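Looking After Old Boxed PC Games (and the Desk You Play Them At)

I've been hauling my big cardboard game boxes from apartment to apartment since college, and after the last move I finally sat down on a Sunday and sorted out the damage. Squashed corners, sticker goo, one manual that smelled like a basement. So these are the things I do now, in no special order!

Price stickers first. Don't pick at them dry. Warm the sticker with a hair dryer on low, keep it moving, and lift one corner with a plastic card (an old library card is perfect). If it starts to pull the print up, stop and warm it again. I used to use lighter fluid like everyone else, and it took the gloss right off my copy of Dotov, so never again on that kind of box.

Squashed boxes can be saved if you're patient. Cut a piece of foam board a hair smaller than the inside of the box and slide it in flat against the dented side. Stand the box up on a shelf between two others and leave it. Mine took most of September, and the crease is still there, but you have to go looking for it.

Discs: wipe from the middle straight out to the edge with a soft, slightly damp cloth. No circles! And please don't use paper towels. I did this for years and I have the scratches to prove it. Toothpaste on a scratched disc did work for me once, on Astotix disc 2, and then did nothing at all on disc 4, so make of that what you will.

Musty manuals go in a plastic tub with an open dish of baking soda, lid on, for a week or so. Don't let the powder touch the paper, it gets into the staples and you'll be shaking it out forever.

Then there's the desk. I eat while I play, I'm not going to pretend I don't, and crumbs in the keyboard are how I lost a space bar. The best thing I ever did was stop using a bowl for wrappers and peels and get a trash can small enough to sit on a table. With a lid, because otherwise your sleeve goes in it.
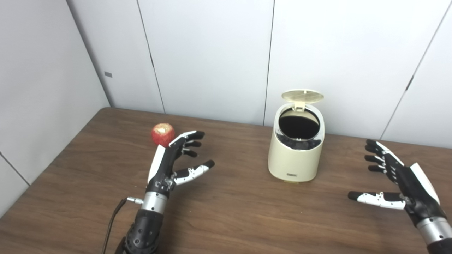

Small lidded trash can and an apple, my kind of tabletop.

Empty it the same night if there's fruit in it. I line mine with a produce bag folded over the rim, and I keep a few spare bags flat in the bottom so there's always another one waiting.

For cables, I like the soft hook-and-loop ties better than the zip kind (I always end up cutting something I shouldn't). My neighbor Sixten Nygård writes on bread bag clips with a marker and snaps one on each plug. I copied him and I haven't unplugged the wrong thing since.

Shelves: keep the boxes out of direct sun, the reds go first. My Strömberg box is practically pink. And leave a finger's width at the back so air can get around, especially on an outside wall.

One more, for anybody with saves on old floppies: copy them now, this weekend, before you do any of the cleaning. My Jonow save didn't make it, all 70 hours of it. I'm still a bit sore about that one, and I haven't had the heart to start over.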